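20 July 2025

Radu has put its prices up again. The email came at breakfast and called it "a simpler way to listen," so I read it twice looking for the simple part. The old plan let me skip ads and keep episodes offline. The new one lets me skip ads. Offline is extra.

I've been suspicious of sleep apps since April, when I started with this one, and I should write down why I'm still paying. The Dratwood mattress people threw in the first months free. I slept better. I also quit coffee after lunch that same week, and bought blackout curtains, so who knows what did it. The app gives itself the credit, naturally. It sends me a score.

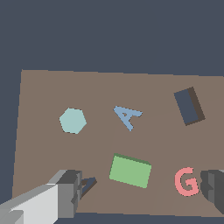
Last night's score was 321. Out of what, it won't say. The help page says scores are "personal to your journey." On Thursday I lay awake until the birds started and got over 300, and after the best night I've had all summer it gave me 200 and told me to try a breathing exercise.

Things I could do instead, in order of how likely I am to do them:

1. Cancel, and read the dull Drumivik history that's been on the nightstand since winter. It put me out in 5 pages last time.
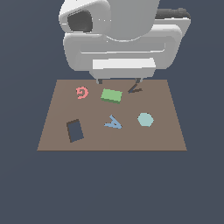 2. Switch to Istano, which has the same rain sounds and the same calm man talking about a lighthouse. Cheaper for now. They're all cheaper for now.

3. Nothing, and grumble when the bill comes.

I tried going without tonight's rain during my nap, as a test. Slept fine, but a nap on a hot Sunday after a big lunch proves very little. I'd need a couple of weeks of it, and a notebook, and I know how long I keep up notebooks.

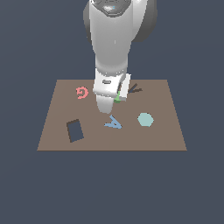
*White arm, brown tabletop.*

Looked through the reviews before supper. Half of them say it changed their life and were posted the day they signed up. The angry ones at least mention what went wrong. One sounded a lot like me, down to the mystery score, and had gotten the same cheerful nothing from support.

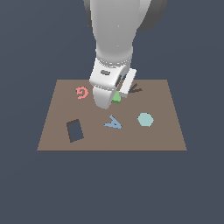
Istano wrote back to my question about prices, saying that new members keep their rate "for as long as it remains available." I read that one twice too. Going to bed with the Drumivik book and the phone in the kitchen.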